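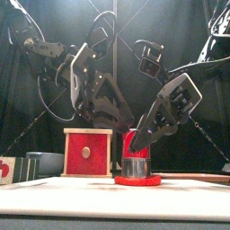 Orside tableware line — progress report to Diltico, August

Work on the red set has moved on since our last report. The cup with the polished silver band is now settled as the lead item, and it will be sold with the braided rope ring it stands on. Carmela Rizzi would like the ring a little tighter. Conall Ó Súilleabháin has asked the supplier for two samples.

The small box with the red front and round tan knob stays in the set. It is about as tall as the cup, so the two can share a carton height. The grey bowl stays too, in the matte finish only.

Spending to the end of the month is £2,743 against the £3,000 agreed. Most of it went on rope and on packing material. The remainder will cover the samples.

One item is behind. The printed care card is still with Iwona Głowacki for checking — we had hoped to send it to print by now. Aldo Palumbo will forward the proof when she has signed it off.

Next period: carton drawings, final price list, and 10 sets to the Enriquez shop for display.

Ottavio Dal Bello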